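## 4. Where the walkers slept and when they ate

The previous section presented who walks from Plesgate to Stanmont in the weeks of fasting. In this section we turn to the nights. We look first at how the walkers selected their place to sleep, then at the evening meal, and after this at what the hosts changed in their houses. The material consists of the 689 questionnaires returned at Stanmont and of 30 longer conversations, which were held in the hostels along the route. The conversations were conducted by Nele Vogler in the language of the walker when this was possible, and in English when it was not.

### 4.1 Selection of the overnight place

Most walkers did not book the whole route in advance. They booked the first night in Plesgate and the last night in Stanmont, and they left the nights between open. When we asked for the reason, the usual answer was that a fasting person cannot know in the morning how far the legs will go in the afternoon. Several of them had walked the route earlier in another season, eating normally, and had noticed that their old daily distances could not be kept. One woman had planned to reach Votlow on the second evening, as she had done in summer, and she stopped one village before it. She told us that she was not disappointed, but that she had to telephone three houses in the dark to find a bed.

This telephone call is important for our argument. In the summer the walker who stops early can continue by foot to the next house if the first one is full. In February the daylight is short, several houses are closed, and the person has not eaten since before dawn. The risk of a wrong decision is therefore larger, and walkers gave much thought to reduce it. Some walked only with a partner. Others asked the host of the morning to call ahead to the host of the evening. We found this custom of calling ahead in nearly every conversation, although no guidebook known to us mentions it.

Price had a smaller role than we expected when we prepared the questionnaire. For 64 percent of the respondents the first condition of a good house was that a warm meal can be served at sunset, at whatever minute this falls. The distance to the path came second. The price came third, close to the question of whether there is a quiet room for prayer. We must say that the respondents are people who did arrive in Stanmont. Those who gave up the walk are missing, and it is possible that money was more important for them.

Janssen, in his earlier diary study on the same route, has described the choice of house as a matter of "trust passed from hand to hand". Our material supports this view in general. However, we would add that the trust is very narrow. A walker trusts the host to keep the meal time. The same walker may think that the beds are bad and the stairs dangerous, and will nevertheless recommend the house.

### 4.2 The meal at sunset

The breaking of the fast is the fixed point of the day. In the larger houses it is a common meal at long tables, where walkers of different religions sit together. Christian walkers who keep the Lenten fast in a light form often waited for the Muslim walkers, even if their own rule would have permitted them to eat earlier. They described this as politeness at first, and after some days as a pleasure. A retired teacher said in the conversation that the waiting was the best part of the evening, "because all of us are looking at the same window".

For the hosts the matter is more difficult. The kitchen in a small guesthouse is planned for a dinner hour, and the dinner hour is normally the same the whole year. Now the soup must be ready at a time that changes a little each day. If a group comes late from the path, part of the food must be kept warm for people who are very hungry and also, in the words of one cook, very thankful. The hosts at Votlow solved this by serving in two steps. Dates, water and bread stand ready from the middle of the afternoon, and the warm meal follows up to 90 minutes later. This arrangement came from a guest, who wrote it into the visitors' book some years ago.

The two-step meal has a second effect. Between the first and the second step there is a free time which did not exist before. The walkers pray, take off their shoes, telephone with the family, compare the state of their feet, and prepare their things for the morning. In the questionnaires this interval was praised more often than the food. We did not ask for it directly. The comments stand in the open field at the end of the form, in which respondents could write what they wished.

Not all walkers liked the common table. A few looked for silence in their fast and felt that the friendly noise in the dining room took something away from it. They ate later or in their room when the host agreed. In two houses the host did not agree, for reasons of mice, and the walkers concerned changed their plans for the following nights. We mention this because the literature on shared religious travel is in our opinion too ready to treat company as a good thing for everybody.

**Figure 1.** White power strip lying flat on a tabletop.

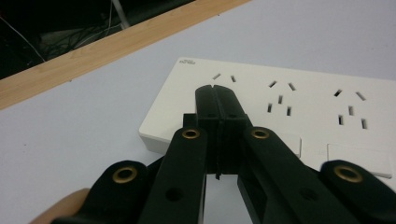
### 4.3 Changes made by the hosts

The hosts do not see themselves as part of a tourism industry. Most of them rent rooms beside other work, and in February they used to rent none. The decision to open in winter was in several cases made for a single group, and then the group came again the next year with friends. The family Stöcker, whose house lies on the last long stage before Stanmont, opened for one weekend and now keeps open the complete fasting period. Mrs. Stöcker said that she never decided it. Each year there was one more request, and she had no good reason to refuse.

With the opening came small changes in the house, and these changes are cheap. We had prepared questions on heating, insulation and new bathrooms, and received short answers. The hosts spoke much longer on other matters. They had moved the breakfast table so that people who eat before dawn do not wake the others. They had put a lamp with weak light in the corridor. They had bought a second kettle, or more thermos bottles, and had written the time of sunset on a card beside the door. At Votlow the card is written new each morning by the child of the family, and walkers take photographs of it.

The early meal before dawn caused more discussion than the evening meal. A host can be present at sunset without great effort, but to stand up in the middle of the night for several weeks is a burden. Three solutions were found along the route. In the first, the host gets up. In the second, the food is placed in the refrigerator on the evening before, with names on it. In the third, the key of the kitchen is given to one experienced walker, who becomes responsible for the others. The third solution was the most popular with the walkers and the least popular with the hosts, who reported burnt pots and one flooded floor.

**Figure 2.** Power strip on a white table surface, with a light wooden strip at the far side. 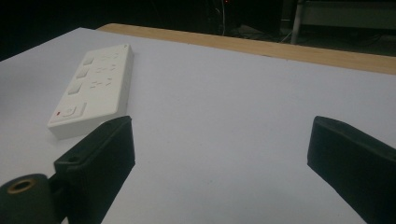
The hosts who were asked what a fasting guest needs and a summer guest does not, answered in most cases with time. The walkers arrive earlier in the day, they stay longer in the common rooms, and they go to bed in two shifts. A room that served only for breakfast becomes for them a living room, and its furniture is used differently. A plain item such as the white power strip on the flat table in Figure 2 belongs to the same family of cheap additions as the kettle and the card with the sunset time. Walkers told us that they judge a house by such things before they have seen the bed. They use the telephone for the prayer times, for the map and for the call to the next host, and an empty battery in the evening is felt as a real danger for the next day. The hosts, for their part, were surprised that this was worth a question.

There is also the matter of payment for the additional hours. A guest who arrives in the early afternoon and sits in a heated room costs more than a guest who arrives at dinner. Only one host had raised the price for this reason, and she took the increase back after the first season. The others said that the walkers eat no lunch, so the account is even. We checked this statement with the household books of two houses, which were kindly opened for us, and it is not correct. The heating is more expensive than the lunch. When we told this to the hosts, they were not much interested. One of them replied that the books are for the tax office.

### 4.4 Differences between the stages

The route is not equal in all its parts. Near Plesgate the walkers find normal hotels, and there the fasting guest must explain himself at the reception. The explanation was mostly received well, yet respondents described it as tiring, because it has to be given again to the evening staff and again to the kitchen. In Plesgate the early meal was often a paper bag with an apple and a sandwich. After Votlow the houses are smaller and the explanation is not needed any more. The host has spoken with the host of the night before and knows who is coming, at which hour, and whether there is somebody who does not eat meat.

Stanmont itself is a special case. The walkers arrive there with high expectations and find a town which is mainly prepared for day visitors with a car. The restaurants near the shrine close in the afternoon in winter, and some walkers broke the last fast of their journey at the bus station with what they carried in the bag. In the conversations this was told with laughter, but in the questionnaires the lowest marks for the meal were given to Stanmont by a clear distance. The tourist office of the town was informed of this result and asked us for the list of the houses in Votlow, so that it can learn from them how the two-step meal is organized.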